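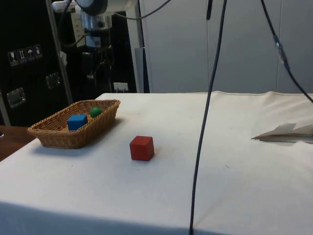 La cesta de mimbre, con el cubo azul y la bola verde dentro. El cubo rojo, fuera, sobre el mantel.

Galería: cubos, bola y cesta
Publicado el 2009-02-05

Bienvenidos a mi página de juegos sencillos. Colecciono desde hace años objetos de formas básicas y colores puros, y en esta galería enseño unos pocos. El español no es mi lengua materna, por eso pido disculpas si alguna frase suena extraña. En mi catálogo tengo ya 1.073 fichas, escritas todas a mano antes de pasarlas al ordenador, y espero llegar a 4.000 algún día.

La cesta es baja y de forma rectangular, con el borde redondeado. La compré en la tienda Garrido en el mes de junio, junto con otra más grande que uso para el pan. Me gusta el color claro del mimbre, porque deja ver bien los colores de las piezas.

El rojo y el azul son casi del mismo tamaño. La bola es pequeña y mate, de un verde que en mi catálogo figura como "verde Nedov", por el nombre del juego antiguo donde vi este tono la primera vez.
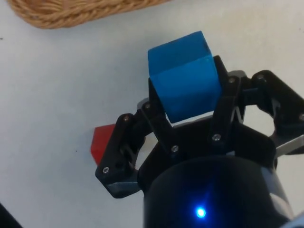
Del azul me interesan sobre todo las esquinas, que son un poco suaves. También cambia mucho con la luz: una cara parece casi celeste y la otra es de un azul más profundo. Sobre el blanco esta diferencia se nota muy bien.

En la próxima galería pondré los cilindros de la serie Dultix y dos peonzas que encontré en Riltbridge.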